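Nurkska Handling Guidelines: progress report to the Dillier fund, September

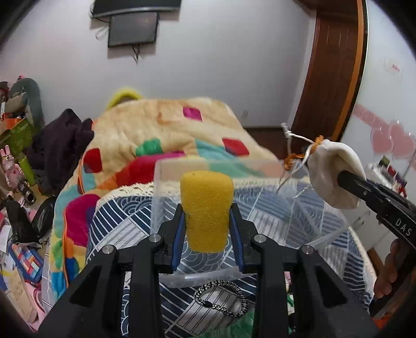 Photo: Nurkska project / F. Ferrand

The draft code of practice for hand-held gripper work in people's homes now stands at 33 rules, down from a number we would prefer not to put in front of a funder. Eilidh Paterson did most of the cutting. Her test was simple: if two people read a rule and did different things, it went back in the pot.

Work on small household items is furthest along. A sponge, a bracelet and a drawstring pouch ask quite different things of a pair of fingers, and our first draft treated all of them as "object, light". The new text has separate wording for soft things, for chains and for anything with a string on it — the last of these now runs to a full page, strings being what they are.

Three rules remain in dispute:

Rule 8, clear containers. Dasteck want a marked rim. Pruvost say homes do not have marked rims. We side with Pruvost.

Rule 14, two grippers over one box. Who gives way? The present wording says "the other one", and will be changed.

Rule 21, tidying beforehand. We propose that rooms be left as found, apart from trip hazards.

The log holds 3,009 entries, of which over 400 were filed under "misc". Fabrice Ferrand is re-sorting them and has asked that this be recorded.

Spending is on plan. We request no new money this quarter, only a later date for the printed edition, as Rule 14 is not ready to be set in ink.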